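Bus tub

A bus tub (also bus box, tote or, in older hotels, simply "the gray thing") is a shallow, open-topped plastic container used to carry dishes between a dining room and a dishwashing area. It is among the least discussed objects in the restaurant trade, except when there are none left, at which point it is discussed loudly.

History

Before plastic, tables were cleared onto oval trays carried at the shoulder, a method that looked splendid and was hard on crockery. A breakage ledger kept at the Tveit, a railroad hotel, lists 1,634 plates lost in a single year, along with one soup tureen marked "argument." Wooden and metal boxes followed. The metal ones lasted for decades and could be heard from the street.

Molded plastic won out because it was light, cheap and quiet. The trade writer Uzma Hashmi called its arrival "the end of the crash as a form of dinner music."

Design and loading

Most tubs have a rolled rim that doubles as a handle. Depth is a matter of dispute. Deep tubs save trips, but they also invite optimism, and a full one can weigh 70 pounds. Many kitchens therefore set a fill line, which is respected until the first busy evening.

Staff are usually taught to stack like with like, with bowls at one end, flat dishes at the other and glasses somewhere else entirely. Clean crockery is often stored and moved the same way, in tubs kept apart for the purpose.
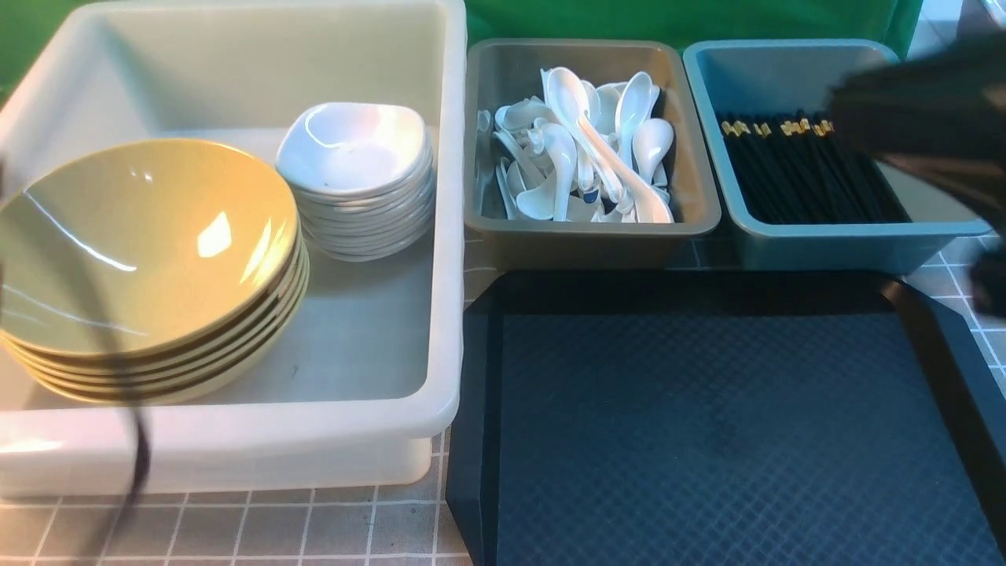
In the workplace

The tub is traditionally the first thing handed to a new employee, often before a name tag. Njål Engström, who cleared tables for 12 years before managing a dining room, wrote that a person's character could be read from where they put the forks. He recommended a separate cup for them and was widely ignored.

Tubs also serve as ice buckets, lost-and-found boxes and, during slow afternoons, seats. Health inspectors take a dim view of the last.

See also

Dish rack
Serving cart
Tray stand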